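Refinishing an oak-look dining table -- oil or water-based poly?

Posted in Finishing and Repair, Tuesday
By Ville Mäkelä

I have a dining table I bought secondhand from a shop in Skondbridge. The top has a light oak color and I want to keep it that way. The finish has gone dull where people sit, and there are two white rings near one end that don't come out with mineral oil or with the iron-and-towel method. I plan to sand the whole top and start over.

My question is what to put on it. I have half a can of Jevetti hardwax oil left over from a bookcase. My brother-in-law says to forget the oil and use a water-based polyurethane. The table gets used every day, two kids, hot plates, homework, all of it. The top is 58 inches long and 30 wide, so either product would be cheap enough.

dovetail_dan wrote:

Water-based poly, satin. Three coats, light sanding between them. It stays clear and won't turn the oak orange like the oil-based stuff does. With kids I wouldn't consider anything else.

marnie_k wrote:

I disagree with Dan. Poly is fine until it gets scratched through, and then you're sanding the whole top again. With oil you can rub out one spot on a Saturday morning and be done. I've had hardwax oil on my kitchen table for six years and redid the worst corner twice. The rest has never been touched.

You do have to stay on top of spills. Red wine left overnight will mark it.

dovetail_dan wrote:

"You do have to stay on top of spills" is the whole problem. He said two kids.

marnie_k wrote:

I have three.

oldshed wrote:

Before anybody picks a finish, is it solid or veneer? If it's veneer and you go at it with 80 grit you'll be through it in a minute. Look at the end of the top. If the grain lines carry over the edge and show as end grain, it's solid. If there's a strip glued on, be careful.

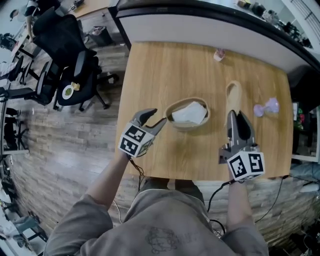
Last edited by Ville Mäkelä, Tuesday 9:14 pm

Good point from oldshed. I checked the ends tonight. One has a strip, and on the other I can't tell. There is a seam on the underside but it could just be two boards. The shop called it "oak" on the tag and nothing else. I wrote to Sjöberg, which is the name on the sticker under the top, and haven't heard back.

The light color is what I'd like to end up with. If poly keeps it closer to that, I might go that way even though I like the idea of spot repairs.

oldshed wrote:

A strip on one end makes me lean toward veneer. Treat it as veneer until you know otherwise. Start at 180 by hand, with a block, and stop when the old finish is gone. Don't chase the rings. If they're in the wood and not the finish, try oxalic acid first.

plainsawn wrote:

Oxalic acid is for black rings from iron and water. White rings are moisture in the finish, so they should leave with the finish. Save your money.

oldshed wrote:

Fair enough, I read that too fast. White ones should go.

marnie_k wrote:

On color, they sell a hardwax oil with a bit of white pigment for this. Regular clear oil will darken oak a shade. Wipe a wet rag on a sanded patch and that's close to what you'll get. I paid 40 dollars for a small can in Stekadbridge, and it covered a table bigger than yours with some left over.

dovetail_dan wrote:

Test both on the underside. I still say poly, but a test costs nothing.

Ville Mäkelä wrote:

Will do. I'll strip a patch underneath this weekend and try the Jevetti on one half and a sample of satin poly on the other. Does the poly need the full cure before I set a hot mug on it, or is overnight enough for a test?

plainsawn wrote:

Give it a week at least. Two is better if your garage is cold.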